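Pindura Workshop Notes
Home | Notebook | Materials | Index
2 min read

30th April

Paper humidity test, second batch. Skultum stock against Pinley stock, both cut from the roll and left flat on the bench overnight with weights at the corners.

Skultum: edge curl 7 mm on the long side, none on the short side. Grain runs along the roll, as marked. Took pencil cleanly. Eraser lifted some fiber on the second pass.

Pinley: flatter, but the width is off. Asked for 460 mm, measured 459 at both ends and in the middle. Fine for bench covering, no good for the pattern sheets. Will raise it with the supplier before the September order.

Room humidity held at 60 percent by the wall gauge. I do not trust the gauge – it read 100 for a whole morning last week with the heating on. Replace it, or check against the one in the store room.

Tape: the low-tack roll from Duangkaew came off both papers without tearing. The brown tape tore Pinley every time. Use low-tack only. 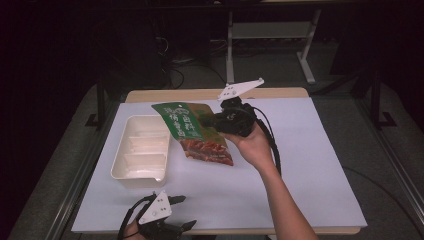 White sheet on bench, with divided tray and green snack bag.

Still to do: repeat the curl test with the sheets hung up; weigh a cut square of each; try the felt marker for bleed-through. Old roll ends are under the cutter, please use those first for masking.

Contact | © Pindura Workshop | Back to top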